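### 3.2 The table surface and the sorting of small waste

In the second part of our study we looked at how people clear small food waste from a shared work table. The table top is light wood with a clearly visible grain, and this matters more than we expected when we planned the work. On a plain white surface, a crumb or a piece of shell is noticed at once. On wood with many fine lines, a person must often look two times before deciding if a small dot is dirt or part of the table (Figure 2).
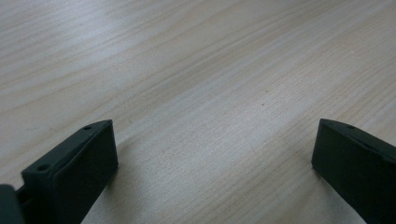
For this reason we asked each participant to judge the surface as "clean" or "not clean" before starting, and again at the end. We collected 3,261 such judgments from 88 participants. The answers agreed well when the remaining pieces were large, and much less well for dust and very small marks. Negash (our name for the first group) was more strict than Sivstead (the second group), although both received the same written instruction.

The other question was where to place the bin. Most offices keep it on the floor, and a person has to bend down or throw from some distance. We preferred to have the bin on the table, close to the container of food, so that the path between them is short.

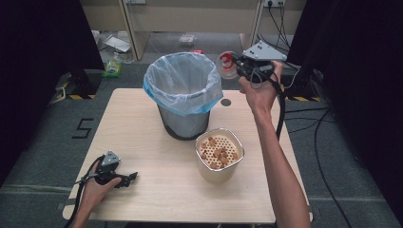
*Eliseo Galindo*

**Figure 2.** Table surface and arrangement of the bin and the food container.

The bin is lined with a plastic bag, and its edge is folded over the rim. The small brown pieces, similar to peanuts, rest on an insert with holes in the white container to the right of the bin. We chose small pieces on purpose, because they roll easily and are often forgotten. In the pilot work in March we used larger pieces, and almost all participants finished with a clean table, so the task could not show differences between them.

The position of the bin was kept the same for the first 900 trials. The results for the other positions are given in Section 3.3.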